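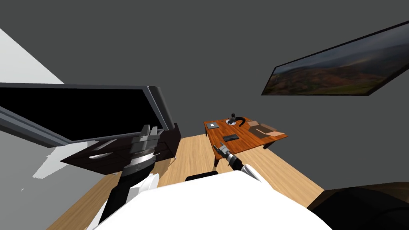
Monitor over dark cabinet, light wooden floor (render).

7 January 2024
Hygrometer check over saturated salts, second run

Took the jars down this morning and pulled the data. Recording the set-up first, as the first run in May was written up so thinly that I could not repeat it properly.

Purpose: find out how far the Runeck logger and the Teltar logger disagree, and which of them is wrong. They sat side by side in the Ghanem store over the autumn and the traces kept the same shape but stood apart by several points of relative humidity. Florencia Medina needs one figure for the paper shelves and at present has a choice of them.

Set-up

Wide-mouthed glass jars from Bomitness with rubber seals, the larger size. Salt slurry in a shallow dish at the bottom, logger on a plastic grid above it, well clear of the liquid. Sodium chloride in the high jar and magnesium chloride in the low jar. Both made up with distilled water to the consistency of wet sand, with solid salt plainly showing above the liquid. If the solid all dissolves the jar is no longer a fixed point and the reading means nothing.

Reference values used, at 20 degrees C:
Sodium chloride: 75.5 per cent RH
Magnesium chloride: 33.1 per cent RH

Sodium chloride hardly moves with temperature over the range of this room, so I have not corrected it. Magnesium chloride falls slightly as it warms, by a few tenths over the range we saw. Not corrected either. Neither logger resolves well enough for it to matter.

Interval set to 15 minutes on both. Clocks set from the same computer before starting. Both loggers went in the high jar first, together, then both into the low jar. Having them in the same jar means any fault in the salt hits them equally, so the difference between them stands even if the absolute value is doubtful.

Jars stood inside a lidded polystyrene box on the bottom shelf, away from the outside wall. The May run had them on the bench in the open. Every evening when the heating went off there was condensation on the inside of the glass, and I now think most of what I called drift in May was this.

Data

2,238 readings per logger over the run. Discarded: everything from before the first jar settled, everything from the changeover until the second jar settled, and any stretch where the temperature moved by more than half a degree in an hour. Leaves 1,387 per logger. That is a large cut but the remaining traces are flat and I would sooner have those.

Settling was slow. The Runeck came up to its plateau in the high jar overnight. The Teltar was still creeping on the second day. Going down into the magnesium chloride both took longer than they had going up, and the Teltar again trailed. Its sensor sits behind a sintered cap, which would account for some of this. Have not tried it with the cap off.

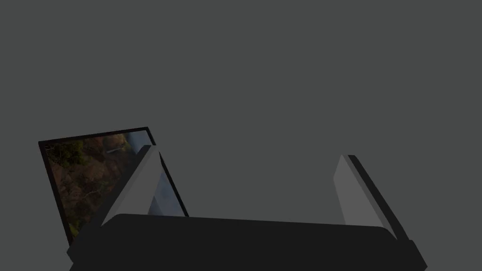

Does the order of the jars matter?

It does, by a small amount. A polymer sensor that has been sitting at high humidity tends to read slightly high for a while after it is moved somewhere drier, so the usual practice is to go from the low point up to the high one and then come back down if there is time for both.

I went the wrong way round. The low-jar readings for both loggers should therefore be treated as upper limits until they have been repeated. I let the second jar run long enough that I doubt there is much left in it, but I can't show that from this data.

Results, means of the kept readings:

High jar (75.5 expected)
Runeck: 76.1
Teltar: 71.8

Low jar (33.1 expected)
Runeck: 34.0
Teltar: 32.6

The Runeck is a little high at both ends and could be left alone or given a flat correction. The Teltar is close at the bottom and well short at the top, so it is a slope error. A single offset will not put it right. Whoever last adjusted it (probably me) seems to have matched it to the Runeck in a dry room and assumed the rest would follow.

Between the two fixed points the disagreement should grow more or less evenly with humidity. Checked against the store traces from the autumn: at the damp end they stood four or five points apart, and in the first cold dry spell they almost met. Agrees well enough.

Correction for the Teltar from the two points, straight line:
Corrected RH = 1.082 x reading - 2.2

Worked back through both points as a check. 71.8 gives 75.5, and 32.6 gives 33.1. Not to be used much outside that range. Above 80 I have nothing to go on and the sensor may well bend away from a straight line there.

Effect on the store record: wherever the Teltar said 55 it should have said a little over 57. The shelf limit is 60. There are a few evenings in the autumn that passed on the old figures and will not pass on the new ones. Have marked them in the store file and left the original numbers in place beside the corrected ones.
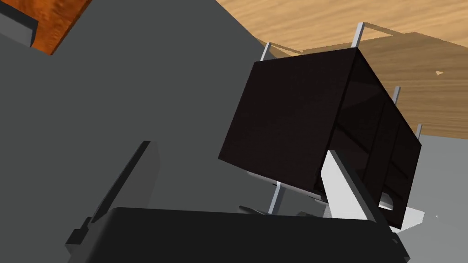
The other thing to settle is where the loggers should hang once they go back. The Runeck was on the upright nearest the door and the Teltar was on the far side at knee height, and part of the spread I had been blaming on the instruments may be real. Air near the floor in there is cooler, and cooler air with the same amount of water in it reads higher. That would push the Teltar up, the opposite way to its error, so the two effects have been hiding each other. The true difference between the two positions could be larger than the raw traces suggest. Need a stretch with both loggers on the same hook, then both moved together to the other position, before saying anything firmer.

Notes on the salts

Magnesium chloride as bought was already damp and had caked in the tub. Not a problem for this use, as water gets added anyway, but it can't be weighed for anything else. It needed far less water than I expected. I overshot on the first dish and had to add salt until the solid came back.

Sodium chloride crept up the side of its dish and over the rim on to the grid. It had not reached the loggers. Next time use a taller dish, filled less. Wiped the grid and the jar with distilled water and dried both.

Seals: one of the rubber rings had a flat spot and I changed it before starting. The old ring has gone in the bin so it doesn't get used again.

Potassium carbonate would give a middle point near 43 and a direct test of the straight line. We have none. A point nearer 55 or 60 would be more useful, being next to the shelf limit. Sodium bromide would do, though it shifts with temperature more than the others and would need correcting.

To do
Repeat low jar first, then high, same box, same interval.
Teltar with cap off, high jar only, for settling time.
Send Florencia the corrected autumn table and the list of marked evenings.
Put the date of this check on both loggers, on the back, in pencil on tape.
Order sodium bromide and spare rings.
Same-hook test in the store once the repeat is finished.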